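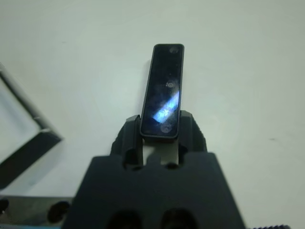
# Trumell bar unit, black

**Catalogue number:** 3574
**Category:** Bench and mounting equipment, small units
**Held at:** Grumard Equipment Store, Kernex Building, ground floor
**Loan class:** Supervised (see Conditions of loan)
**Replacement charge:** $700

## General description

The Trumell bar unit is a slim, narrow black unit with rounded corners and a glossy dark face set within a thin raised rim. Three round features are arranged in a line along the length of the face. The unit is catalogued by the Store as a single item and is issued without a stand, clamp or bracket. Borrowers who require mounting hardware should request it separately under the Dimaculangan bracket range, quoting the catalogue number above so that staff can supply a bracket with the correct jaw lining.

Questions about the suitability of the unit for a particular program of work should be directed to the Store before a booking is made. Staff are able to advise on handling, mounting and storage. They do not advise on software or on the interpretation of results.

## Handling

The unit is to be held by its long edges. Fingers, clamps and adhesive pads must be kept off the glossy face. The three round features are to be treated as optical openings at all times, whether or not the unit is in service, and nothing is to be placed over them, including labels and masking tape.

Where the unit is clamped, pressure should be applied evenly to both long edges and should be no greater than is needed to prevent slipping. The jaws must not bear on the raised rim from the front. Metal jaws without a lining are not permitted.

The face is highly reflective. Borrowers working beneath overhead lighting, or beside the north windows of the teaching laboratories, should check for glare across the face before fixing the unit in its final position. A small change in angle will normally be sufficient. The blinds may be lowered on request.

## Cleaning

Dust and smudges show readily on the dark finish. The following procedure applies to all borrowers and staff:

1. Disconnect the unit from any equipment and place it face up on a clean mat.
2. Remove loose dust with the hand blower kept at the service counter. Compressed air from the workshop line is not to be used.
3. Wipe the face lengthwise with a dry microfibre cloth, using a fresh section of cloth for each pass.
4. If marks remain, return the unit to the counter with a note of their position.

Liquid cleaners, alcohol wipes and paper towels must not be used on the face. Staff hold a suitable cleaning solution and will apply it when the unit is checked in.

## Storage and transport

When not in use, the unit is to be kept in the grey foam-lined case in which it is issued. Only one unit may be stored in each case. Cases are to be laid flat on the shelf, with the catalogue label facing outward, and nothing may be stacked on top of them.

Units may be carried between buildings in the issued case only. Borrowers travelling to the regional campus should allow for the case to be inspected on departure and again on return. The unit must not be left in a parked vehicle or sent by courier without written approval.

## Conditions of loan

- The unit is available to enrolled research students, academic staff and technical staff who have completed the bench equipment induction.
- The maximum loan period is 2 weeks. One renewal may be granted where no other booking is pending.
- Undergraduate students may use the unit in the teaching laboratories under the supervision of a staff member, who is recorded as the borrower.
- Scratches, chips to the rim and any looseness in the housing must be reported on return. The replacement charge is payable by the borrowing school if a unit is lost or is assessed as beyond repair.
- Borrowers must not open the housing. Units with a lifted or disturbed face will be withdrawn from loan pending assessment.

Bookings open in February for first semester and may be lodged at any time for the remainder of the year. Requests for a full class set are considered individually and should be accompanied by the relevant unit outline.

## Contact

Josefina Iturra
Equipment Officer, Grumard Equipment Store
Internal extension 1886

Enquiries in person may be made at the service counter during posted hours. After-hours returns are not accepted for supervised items.

Page last reviewed: April 20, 2021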